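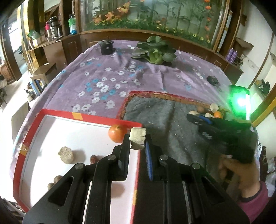 Fruit in the far corner, white tray with the red border.

Kitchen > Gadgets > Juicers
Filed under: Tried at home, Breakfast things

Rundia hand juicer, after a few months of mornings

I bought the Rundia in February after my old glass one met the kitchen floor, and I've used it most days since. It's the sort with a long lever you pull down, and it cost me £16 from the little cookware shop in Ludton (Janka Paulík on the till talked me out of the electric one, bless her).

So, the good bits. It gets loads of juice out! Far more than I ever managed by twisting, and my wrist doesn't ache afterwards. The pips stay in the strainer and the feet grip the worktop well, even when I'm leaning on it half asleep.

Grapefruit is another matter — anything big needs cutting into quarters and then it squirts sideways, usually at me. The strainer clogs after three oranges or so, and the spout dribbles when you think it's finished. I keep a saucer under it now.

Cleaning is fine if you rinse it straight away. Leave it till lunch and you'll be at it with an old toothbrush.

I'd buy it again, but I wish the lid came off. 7 out of 10.

We use cookies to remember your settings. Accept / Manage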